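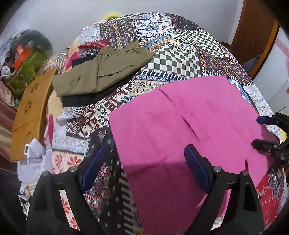
Minutes – Laundry and Linen Working Group, Drallgate House

Held in the second-floor sitting room, 21st May, 10:00. Chair: Uzma Sandhu. Minutes taken by the deputy house manager. Present: day staff, night staff, two resident representatives. Apologies received from the Jeon wing supervisor.

1. Minutes of the previous meeting

Accepted with one correction. Under item 4, "dryer 2" should read "dryer 3". The work order number (3377) was correct as written.

2. Folding on beds

The group looked at the present practice of laying out clean laundry on the made bed, with the bedspread left on. The photo at the head of these minutes has a pink cloth opened out flat on a patchwork-print bedspread, with an olive-khaki garment and a black folded one farther up the bed.

Points raised:

Flat cloths. The pink piece has a diagonal crease across its upper section and small wrinkles near the center. Night staff asked if creases of this kind should be smoothed by hand before folding or sent back for pressing. Agreed: smooth by hand, corner to corner, then fold in half along the long side and in half again. Pressing is only for table linen and items with a pressing tag.

Elastic waistbands. The khaki garment has a gathered elastic waistband. Current instructions cover button and zip waistbands only. Agreed wording: fold lengthwise, waistband at the top, elastic left relaxed, pocket flaps flat. Do not roll.

Stacking. The khaki garment lies partly on top of the black one, and a small pink-and-red item is just showing next to the khaki. Day staff reported that small items get lost this way when piles are carried to the closet. Agreed: small items go on top of the pile or in the tray, never beside or under larger garments.

Patterned bedspreads. A resident representative said that small prints are hard to find on a busy cover like this one, with its checkerboard, floral and medallion squares. She asked for a plain sheet to be laid down first. Day staff thought this would add to the wash load. No agreement reached. Trial to be run on one corridor, see item 3.

3. Trial of plain folding sheets

The trial will use 20 plain white sheets from existing stock on the Veronitz corridor. Each sheet is laid over the bedspread before folding starts and removed with the last pile. Sheets are washed weekly unless soiled. Staff will note any small items found out of place at the end of the shift. The form is one page and will be kept on the linen cart.

The chair asked that the bedspreads themselves stay on during the trial. Residents have said that they do not want covers taken off during the day.

4. Bedspread washing

Patchwork-print covers are on a separate cycle from sheets. Night staff reported that the cycle card on washer 1 is faded and the spin setting cannot be read. A new card will be printed. Until then: cold wash, low spin, one bedspread per load, line dry where there is space – otherwise low heat.

A question was asked about dye transfer from bright items. Agreed that strong pinks, reds and navy are to be washed apart from the covers for the first three washes. The sorting chart will be changed to match.

5. Shelving and labels

Nine shelves in the main linen closet still have the old labels. Prellex label stock has been delivered and is in the office. The closet can hold up to 80 folded bath towels on the lower run if they are folded in thirds. Garments are not to be stored there.

6. Actions

Uzma Sandhu: revise the folding sheet to include elastic waistbands and small items.
Day staff: set out plain sheets and forms on the Veronitz corridor.
Night staff: report the washer 1 card to maintenance and post the temporary settings.
Deputy house manager: relabel shelves, update the sorting chart.

7. Any other business

The iron in the ground-floor utility room trips the breaker when the kettle is on. Logged – do not use both together. The bedspread replacement budget was raised and held over to the December meeting.

Meeting closed at 10:50. Date of next meeting to be sent by email.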